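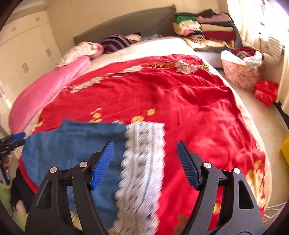
From: Jocelyn Paquette
To: home-automation list
Date: 31 May 2021
Subject: Re: Re: laundry, are we there yet

Short answer no. Longer answer below, typing this between two calls so excuse the mess.

Rukhsana Butt wrote:
> Went through the Movari clips again last night. Shirts on a bare
> table, flat, one at a time, good lighting. Fine. It folds them.
> But has anyone on here seen a machine deal with a real bedroom?
> Stuff on the bed, stuff beside the bed, pillows, a quilt shoved to
> one side, and the thing you want to fold is the same kind of
> material as the thing it's lying on. My sister asked me if she
> should wait a year and buy one instead of paying for the wash and
> fold place. I didn't know what to tell her.
>
> Also does anybody still have the Premden numbers? The link in the
> archive is dead.
>
> Rukhsana

Tell your sister to keep paying the wash and fold.

Premden numbers, from my own notes, so check them if you can find the original: 469 tries at picking one towel off a made bed. The ones that went wrong were mostly the same mistake, it grabbed the towel plus whatever was under it. Blanket comes up too, everything slides, start over. On a bare table it hardly ever happened. So the table clips are not lying exactly but they leave out the hard part.

And a big flowery blanket is about the worst background you could choose. A print has edges all over it. Where does the towel stop? You and I just know, or we pinch it and feel it. The software has to guess from the picture, and then the towel moves and the guess is old. Anything thin with a fancy border is worse again, it swings around while you carry it and it never hangs the same way twice.

What I think works today:
- picking up one item that's on its own. mostly
- towels, if someone hands it a corner
- dropping things in a basket, if the basket stays put

What doesn't:
- telling clean pile from dirty pile (my kids can't either)
- quilts. too big for two fingers, you need a whole arm under it
- a stack that's already folded. It gets one shirt off and takes the rest down with it
- finding room to work. People fold on the bed becuase that's where the space is, and the space is half covered before you begin

Sihan Mao said on here in December that the fingers are the easy bit and the deciding is the hard bit. I argued with him at the time. Coming round to it. Simple two finger grippers will pinch a towel all day. Which towel, by which corner, put it where, and when do you stop, that's what's missing.

Price, as people will ask: Grullix were quoting 4,000 for the arm by itself. No software to speak of, no base, and you'd need to bolt it to something. At my place that is a lot of years of somebody else doing the sheets.

Štefánia, you had the Sproģis unit on loan, did it ever manage a pillowcase? Last I heard it was 3 minutes for one hand towel and that was with you laying it out first. Would love to be told thats out of date.

Happy to be wrong about all this by the way. I hate folding.

Got to run, call starting. Will dig for the Premden pdf tonight, if I find it I'll send it to the whole list.

Jocelyn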